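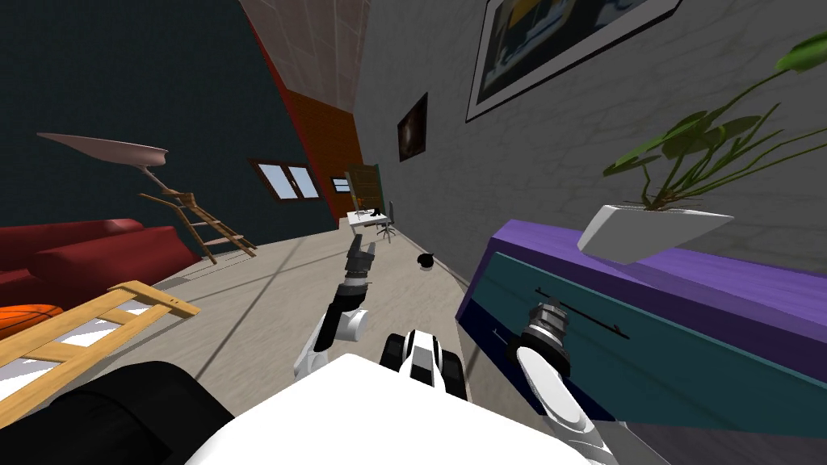

Right gripper lined up with the drawer handle, left arm out over the floor.

Planning the Money for a Two-Armed Home Helper

I love this subject and I could go on all day, so stop me if your tea gets cold! We've had so many letters on it since April that I've gathered up the tips I keep repeating, plus a couple from readers who are further along than I am.

Write the chore list before you look at a single price. Put down the jobs you want help with, then put a star next to the ones you'd pay to be rid of. I started with 17 and starred three. (Folding fitted sheets got a star so big it tore the paper.) Those three are what you shop for, and everything else is a bonus.

Measure your handles. I mean it! A slim bar handle on a drawer gives a two-finger gripper something to close on, and a flat push-to-open front gives it nothing. Go around with a tape and note how long each pull is, how far it stands off the front, and how high it sits from the floor. Swapping pulls is a cheap Saturday job and it belongs in the budget right next to the machine.

Look at what lives on top of the drawers, too. A potted plant right above the handle is lovely until a tug on a sticky drawer sets it wobbling. Wax the runners first. A candle stub works fine.

Clear the lanes. Small round things on the floor, basketballs, a ladder leaning behind the sofa - a wheeled base has to get past all of them, and so do you at night. Miroslava Jurčo from Manholm laid masking tape on her floor in the shape of the base she wanted and lived with it for a week. She ended up moving a desk and choosing a smaller model, and she's thrilled with it.

Ask for the arm reach in writing, with the gripper on. Some sellers quote the bare arm. Ask how low it goes as well, for your bottom drawers.

Ask whether they'll try your room on the computer first. More of them will do this than you'd think, and it's such fun to watch! Send your measurements, your furniture and your starred chores. Be picky about the handles here. If they model a nice fat knob and you have thin black bars, you haven't learned much.

Now the budget sheet. Mine has these lines:

Machine
Delivery and setup
Spare gripper fingers or pads
New handles and drawer wax
Service plan, per year
Electric work, if the charging corner needs an outlet
Cushion for surprises

Chiến Đào wrote in to say he left off the electric work and had to wait 27 days for the outlet with the crate sitting in his hallway. Call the electrician before you order!

Get at least two quotes and lay them side by side on the same sheet. One will fold the service plan into the price and the other won't, and you can't compare them until you pull it out.

Last thing - keep the old broom. You'll still want it for the stairs.

Updated 13 May 2020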